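The Left Arm

The cell at Skurnel had two arms, and everyone agreed that the left one was the problem. I had been hired to look after both, at a wage that assumed they would mostly look after themselves.

My predecessor had left me a notebook. The first page read, in capitals, DO NOT TRUST THE LEFT ARM AFTER LUNCH. The remaining pages were a record of his lunches. I read them all, hoping for a code, and learned only that he had been let down by a series of egg sandwiches and had suspected the vending machine of holding a grudge.

The machine was called Clodach, both arms together, after a ferry the founder had once been sick on. It had been built to set a toy kitchen in order. I should say that the toy kitchen was considered a step on the way to a real one, and had been considered that for as long as anyone could remember. Somewhere upstairs there was a chart with a real kitchen at the end of it. Every June the chart was reprinted with the real kitchen a little farther to the right.

My trouble began on a Monday, with a ticket. Tickets came from a program called Pestora, which sent them to my phone with a sound like a dropped spoon. This one said: LEFT ARM HESITATES OVER JAR. Severity: moderate. Suggested action: investigate hesitation.

I went down and investigated. The left arm came in over the plate, opened its fingers, and stopped just above the lid. It stayed there. I have stood the same way in front of an open refrigerator, and I felt it would be rude to hurry it. After 40 seconds Pestora dropped another spoon.

The manual ran to 962 pages and had been translated by a person who disliked verbs. Under "hesitation" it said see "reluctance." Under "reluctance" it said see "dealer." The dealer was a firm called Aliyu, and I telephoned them. A recording told me that my call was important and then played what I believe was a harp falling slowly down a staircase. When a human being came on, she asked whether I had tried turning it off.

"I've tried turning it off," I said.

"And did that stop it hesitating?"

I admitted that while it was off, it had not hesitated at all.

"Well, then," she said, and gave me a case number.

So I got out the tools. Looking after a machine like Clodach is mainly a matter of bolts. There are the ones you can reach and the ones somebody reached once, before the bracket went on. I started at the shoulder and worked down with the torque wrench, and wrote a tick beside each bolt on a sheet I had drawn up for the purpose. I do love a sheet. The shoulder was fine, the elbow was fine, and one bolt at the wrist turned under the wrench so easily that I took my hand away and looked over my shoulder, as if I'd been caught going through a coat.

I tightened it. I put a dab of blue thread locker on its neighbor as a warning.

Then I had to teach the arm where it was again. This is called homing. You send every joint to its zero, and you check that its idea of zero agrees with yours, and where they differ, one of you gives way. The wrist and I differed by a little over a degree. I won't say who gave way, but it took until four o'clock, and the sheet for that afternoon has a coffee ring where the signature should be.

After that came the fingers. I unscrewed them and wiped them down and looked along each one with my eye shut, the way my uncle used to look along lumber before buying it anyway. One was bent, and so slightly that I'd have let it pass in a fork. I ordered a new pair from Aliyu, quoting my case number, and was told they would arrive in 14 days and that they came only in sets of four. I asked what people did with the other two. "They keep them," said the woman, in the tone of someone who had seen those drawers.

I couldn't wait. I straightened the old finger in the vise, between two scraps of cardboard, a quarter turn at a time. There's a moment in straightening anything when it is perfect and you give it one more touch to be sure. I have ruined a lot of curtain rods at that moment. I took my hands off the vise, put them in my pockets, and went for a walk around the parking lot until the feeling passed.

When I came back I fitted the finger, squared it against its partner, and closed the gripper on a strip of paper. The paper held at the tip and held at the root. I closed it on my own thumb, at low force, which the manual forbids on several pages, all verbless. It held me quite politely.

The cables were last. A cable on an arm wants to go everywhere the arm goes and arrive slightly before it. I gave the thin one a bit more slack at the elbow, moved the arm through its whole reach by hand, took back half the slack, and moved it again. By then the building was dark except for the vending machine, and I could see what my predecessor had meant about its attitude.

I ran the jar once at quarter speed with my thumb on the red button.

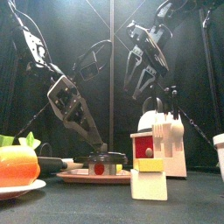 What the Report Said

The arm picked up the jar. It came down, closed, lifted, carried the jar a hand's width to the left, and put it down again with a click. I made it do this until I was bored, and then for a while longer, as boredom was the condition I was being paid to bring about.

In the morning I wrote my report. I put down the wrist bolt, the homing and the finger. I put down the slack in the cable. Under "cause of hesitation" I wrote that with the wrist loose and the finger bent, the arm had been unable to get where it thought it was going, and had done the sensible thing and waited for advice. I was rather pleased with that. I thought it might be read aloud.

Pestora sent it back. The field for "cause," it said, would accept only a value from the list. The list offered Electrical, Mechanical, Operator and Weather.

I chose Mechanical. It asked whether I was sure. I looked at the list a second time and spent longer over Weather than I'd like known.

By noon the report had gone upstairs and a reply had come down. They were glad to hear about the left arm. They had noticed, comparing the logs, that it was now 90 milliseconds quicker to the jar than the right arm was to the drawer, and they wondered whether I could look into why the right arm was dragging its feet.

I said that the right arm was exactly as fast as it had been on Friday.

They said that was what concerned them.

I went down with the wrench and a fresh sheet. The right arm hung over its end of the table with its fingers open, and had never, to my knowledge, hesitated over anything. I felt badly about it. I started at the shoulder. The bolts were fine, all the way down, and I ticked them one by one, slowly, to be fair to the other arm. At the wrist I gave the last bolt a small encouraging tug, and it was as tight as the day it was put in.

I thought about that for a bit. Then I opened my predecessor's notebook to the first clean page after the final egg sandwich, and wrote, in capitals, THE RIGHT ARM IS FINE. I underlined it. I went up to lunch, and had reached the second flight of stairs when my phone dropped a spoon.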